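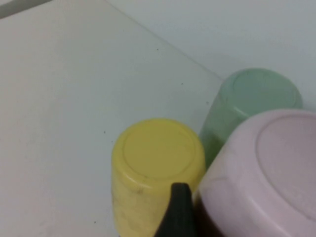
Why not just put them away the right way up, the way most people do at home? That was the first comment left on the cup loan page after it opened, and it has been asked several times since. The short answer is that an upright cup collects dust between one use and the next, and a cup standing on its rim does not. The longer answer is in the new care sheet, which Vindel is publishing today along with changes to the loan service in Favmont and Skedudton.

VINDEL EXTENDS KAMATA CUP LOANS TO SKEDUDTON

Playgroups, lunch clubs and small halls in Skedudton can now borrow Kamata plastic cups from Vindel on the same terms as groups in Favmont. The service lends out reusable cups and larger tubs for parties, fetes, craft mornings and other events where disposable cups would normally be bought. Borrowers collect the cups clean, use them, wash them and bring them back.

Vindel has lent cups in Favmont for two years. In that time the stock has grown to more than 400 cups, in soft colours including yellow, green and pink. Colours are mixed in each box unless a group asks for one only. Some playgroups do ask, usually so that each table can have its own colour. Lunch clubs tend to take whatever is on the shelf.

The Skedudton collection point will hold its own stock, so nothing has to be driven over from Favmont before an event. A group that meets in one place and holds its summer party in the other can collect from the first and return to the second, provided this is agreed when the booking is made.

What is changing

The smallest loan is now 20 cups. Under the old rules a group had to take a full box even for a small birthday tea, and a lot of cups came back unused but still had to be washed. Full boxes are still available for larger events.

Tubs can now be booked without cups. These are the wide containers that many groups use for crayons, cutlery or fruit, and they have been popular enough that Vindel is adding more of them at both sites.

Late returns will no longer be charged if the collection point has been told before closing time. Lost cups are charged singly, at cost. Scratched cups are not charged at all. Plastic cups that are used every week will scuff, and scuffing on the outside does not stop a cup being used for paint water or pencils, even when it is past its best for drinks.

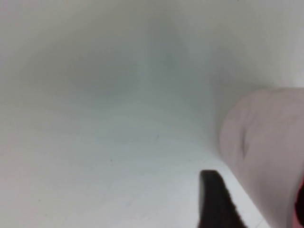 Page last updated: May, 4.15 pm. Collection times and the minimum loan corrected.

Care sheet

The new care sheet covers one side of paper and goes out with each box. It replaces the older leaflet, which many borrowers said they had never read to the end.

Cups should be washed in hot soapy water, rinsed, and left on a rack for at least 30 minutes before they are boxed. The base needs a wipe as well as the inside. Each Kamata cup has a raised ring on the underside, and grime settles along the inner edge of it. A soft brush gets this off; a scouring pad will mark the plastic.

Tables should be wiped down before the cups are set out. Pale tabletops show every crumb and bit of grit, and anything left on the surface will end up on the rim of a cup that is stood upside down. Vindel suggests a damp cloth followed by a dry one. Once dry, cups and tubs can be grouped on the table with their bases up until people arrive.

Cups should not be pushed tightly inside one another while damp. They stick, and pulling them apart is the most common way for a rim to split. If two do stick, stand the lower one in warm water for a short while and they should come free without force.

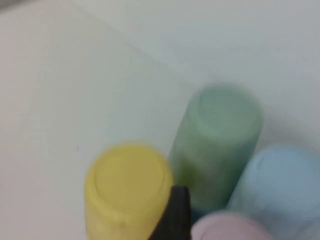

Tubs are washed in the same way but take longer to dry, and should be packed last, on top of the cups. Lids are not supplied. Groups that need to keep food covered should bring their own, or use a clean tea towel.

Marker pen and stickers should be kept off the cups. Names can be written on masking tape, as long as the tape is peeled off before washing. Tape that has been through hot water leaves a gum that is hard to shift.

How to borrow

Bookings can be made at either collection point or through the loan page. Groups should give the number of cups and tubs, any colour wanted, and the date they are needed. Cups can be kept over a weekend at no extra charge. A deposit is taken on collection and paid back when the box has been checked.

Groups already registered in Favmont do not need to register again to use Skedudton.

Both collection points open at 9 am and close at 5 pm on working days.

Notes to editors

Vindel lends and sells reusable tableware to community groups. Kamata is its range of plastic cups and tubs. Copies of the care sheet are available from either collection point, and the text may be reprinted in hall newsletters without asking first.

Ends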